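Why I Still Read Conference Proceedings

I spent most of February with a fat volume of papers on spatial data, and I loved it. It came to 720 pages, it took up half my desk, and I would do it again tomorrow.

People tell me proceedings are dead weight now that every paper can be found by itself. I get the argument. But search only hands you what you asked for! I went in looking for Aniela Laskowska's paper on matching old parish maps to modern street data, and right after it sat Ridwan Halim's piece on how people give directions in towns without street signs. I would never have typed that into a search box, and it changed how I think about place names — all of them, even the dull ones on my own block.

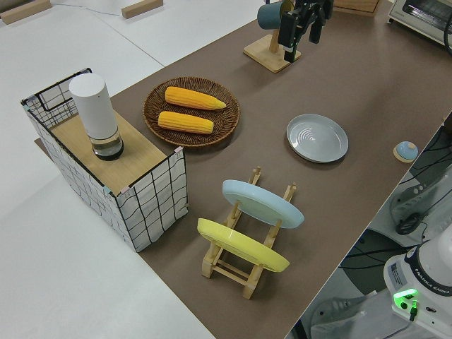 The Case for Small Maps

My favorite chapter on page 244 is by Daichi Noguchi, and it deals with maps of single rooms. Most of our field thinks in counties and watersheds. Noguchi asks what "next to" means on a kitchen counter, and whether the same word can work for two lakes.
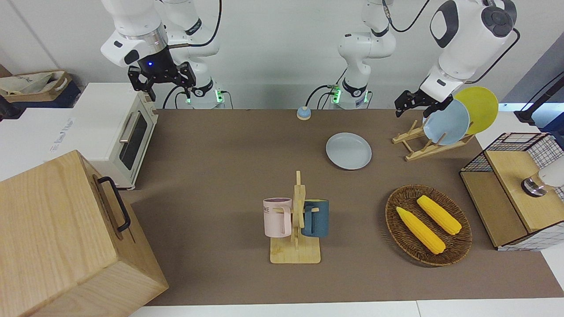 A toaster oven and its neighbors on a brown tabletop.

I think he's right that it can, with some care about scale. Adoración Rivas disagrees in the very next chapter, and her three objections are terrific reading (the second one, about containers, kept me up late).
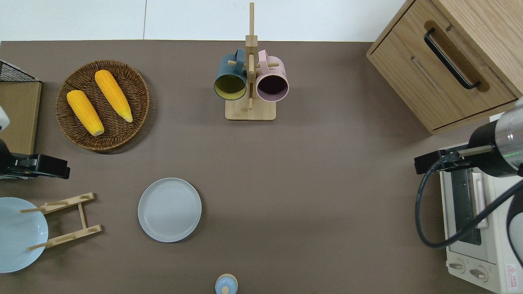 Two ears of corn in a round woven basket.

So please, editors, keep binding these things. Keep the odd papers beside the safe ones, and keep the index too — I use it constantly, and I'm already saving shelf space for the next volume.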